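Grotano bin-picking kit: gallery

Dinholm sells this as a kit that sorts mixed tools out of a bin, mounted on an arm you already own. We tried it at our Osham shop in February. The quote was $3226 — arm extra.

1. Mixed tools

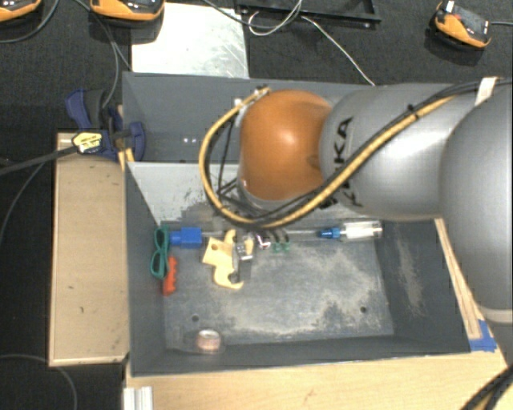 Scissors, a screwdriver and a roll of clear tape share the bin under a KUKA arm. Dinholm claims 70 picks an hour. I'd want that in writing.

2. Support

Two calls, no answer yet.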